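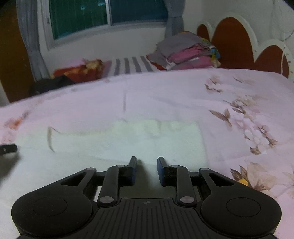
## Minutes - open day review, Jolterham home robotics group

Present: Eirlys Pumphrey (chair), Mebrat Woldemariam (minutes), the Lelari and Mersha teams. Apologies from Pristero.

Meeting opened at 10 a.m.

### 1. Attendance

Visitors came in two groups, 13 in the morning and 20 in the afternoon. The second group was too large for a bedroom and people at the back could not see the bed. Agreed to cap groups at 10 in March.

### 2. Cloth handling demonstration

Mebrat ran the hand-held gripper over the bed for both groups. Most questions were about why a person holds it when the subject is robots. Eirlys would like that covered in the first two minutes next time, before anyone touches the equipment.

Visitors also asked:

- whether the fingers would pull threads on thin cloth (Lelari to write up an answer)
- how the opening between the fingers is set
- if patterned sheets are harder to work with than plain ones

On the last point there was some disagreement. Lelari want a plain sheet for the next visit so people can follow the edge of the cloth. Mersha would keep the floral - homes have floral sheets. Left open.

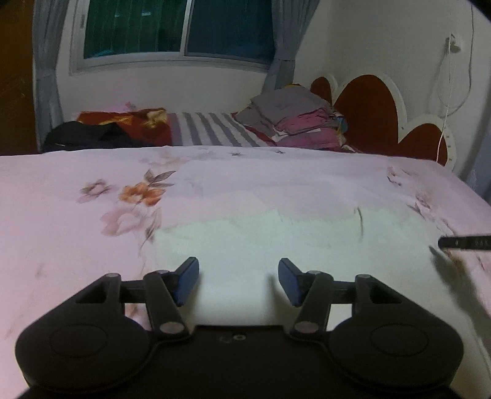
*Item 2: gripper open above the floral sheet, blue pads facing.*

### 3. Visitor turns

Each visitor was to have a turn with the gripper. In the afternoon 18 did and two ran out of time. Eirlys has written to both and offered them places in March.

### 4. Actions

- Eirlys: new running order, with the introduction moved up
- Mebrat: one-page handout on the gripper
- Mersha: sign-up sheet with the lower cap
- Lelari: bring a plain sheet in any case

### 5. Any other business

Pristero asked by email to bring their own guests. Agreed, within the cap.

Closed 11:15 a.m.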